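Apprendre à un bras à ouvrir une porte de placard (et apprendre à le faire soi-même, du coup !)
Compte rendu de projet, 2022-01-02

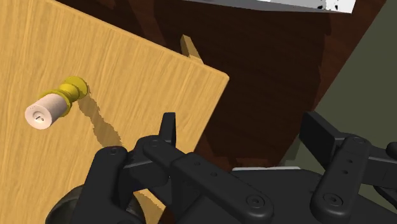 Retno Sopacua m'a demandé, dès notre premier point d'étape, pourquoi diable passer par la téléopération alors qu'on pouvait écrire la trajectoire à la main en une après-midi. Bonne question, et je n'avais pas de bonne réponse en septembre. J'en ai une un peu meilleure maintenant, et c'est en gros l'objet de ce rapport.

Le sujet, donc. On veut qu'un bras en simulation aille chercher le bouton d'une porte de placard et la tire vers lui. Avec une trajectoire écrite, ça marche très bien tant que le placard reste à sa place. On le décale un peu, on change l'ouverture de départ de la porte, et tout est à refaire. L'idée du projet Jonano, c'est de montrer la tâche au robot, encore et encore, en le pilotant à distance, puis d'entraîner une politique qui imite ce qu'on a fait. Je m'étais fixé un objectif de 200 démonstrations. J'en ai gardé 185 (les autres sont parties à la poubelle, j'y reviens, et non sans douleur).

Côté matériel, je n'avais besoin de presque rien : le simulateur Dendetitz, que l'équipe d'avant nous avait laissé avec une documentation disons… rêveuse, et une manette Hitero à six degrés de liberté. Je la tiens de la main droite, le poignet du robot suit le mien, et la gâchette ferme la pince. Sur le papier c'est très intuitif. Dans la vraie vie j'ai passé ma première séance à pousser la porte avec le dos des doigts en pestant contre mon écran !

Le plus dur, c'est l'approche. Depuis la vue du poignet, le bouton est en haut à gauche de la pince, et on a l'impression d'y être bien avant d'y être. Je fermais trop tôt, dans le vide, une fois sur deux au début. J'ai fini par prendre une habitude toute bête : je m'arrête avant le contact, je regarde où tombe l'ombre du bouton sur le bois, et seulement après j'avance. L'ombre est pixelisée et pas très jolie, mais elle donne une idée de la profondeur que le reste de l'image ne donne pas. Sauf que cette petite pause, évidemment, s'est retrouvée dans les données. Et la première politique entraînée s'arrêtait devant le bouton, elle aussi. Longtemps. Parfois pour toujours.

J'ai donc coupé les temps morts. Un script parcourt chaque enregistrement et retire les instants où la commande ne bouge pas, sauf quand la pince est en train de se fermer (si on enlève ceux-là, le robot tire avant d'avoir serré, je l'ai appris à mes dépens). C'est là que j'ai jeté les démonstrations où j'hésitais tellement qu'il ne restait plus rien de cohérent une fois nettoyées.

Sharon Langat a bien voulu piloter aussi pendant deux séances, et c'était passionnant à comparer. Moi j'arrive de face et je serre le bouton bien au milieu. Elle, elle arrive en biais, elle accroche le bord et elle tire presque tout de suite. Nos deux manières marchent ! Mais mélangées, elles donnent un robot indécis, qui part de face, se ravise et finit entre les deux, à côté du bouton. Pour la version finale, j'ai entraîné uniquement sur mes démonstrations à moi, et les siennes sont rangées à part dans le dépôt, sous le nom de Tô, pour qui voudra essayer un modèle capable de gérer plusieurs styles.

Pour revenir à la question de Retno : oui, la trajectoire écrite est plus rapide à obtenir, et sur le placard d'origine elle reste plus régulière que ma politique. Par contre, quand je décale le meuble, la politique corrige son approche, et la trajectoire écrite file tout droit dans le panneau. Elle rate encore quand la porte part déjà bien ouverte, un cas que je n'ai presque jamais montré, et je m'en mords les doigts.

Si je reprends le projet au semestre prochain, je commencerai par ces portes-là, et je demanderai une deuxième vue, fixe, pour arrêter de piloter à l'ombre. Le script de nettoyage est dans le dossier « outils », avec des commentaires que j'espère un peu plus lisibles que ceux dont on a hérité.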